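Harnura Community Room: Furniture Grant, Second Progress Report
Nov 21, 2019

Dear Gerrit De Bruijn,

Thank you again for being so patient with us over the fall. I promised you a proper update once the tables were in and I'm very happy to be writing it, even if it comes a little later than either of us had hoped!

You'll remember that the grant was for 3,000 dollars, to replace the old folding tables in the main room. We have now spent 2,820 of it. The biggest share went to Jorham for the tables themselves, seven of them, and 400 went to Feyisa for delivery and for hauling the old ones away (they took the broken bench as well, which was kind of them). The remaining 180 is set aside for felt pads and a second tin of the cleaner Jorham recommends.

We went back and forth for a long time over the color. The Virnus sample was darker and a few of our sewing group liked it very much, but the room only gets good daylight in the mornings and in the end the pale one won. I think it was the right choice. The quilters can spread out a whole top without fighting the glare from the old white plastic, and the homework club has already taken over the two tables by the radiator.

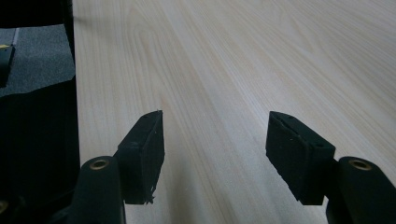
One of the new tabletops, pale with a fine straight grain.

Still to do: the felt pads go on in the first week of December, and we have asked Jorham to come back and look at one leg that rocks a bit. I'd also like to get a simple sign-up sheet going for the evening groups, who all seem to want the same corner. The receipts are in the folder I left at your office, and I'll send the final figures once the pads are paid for.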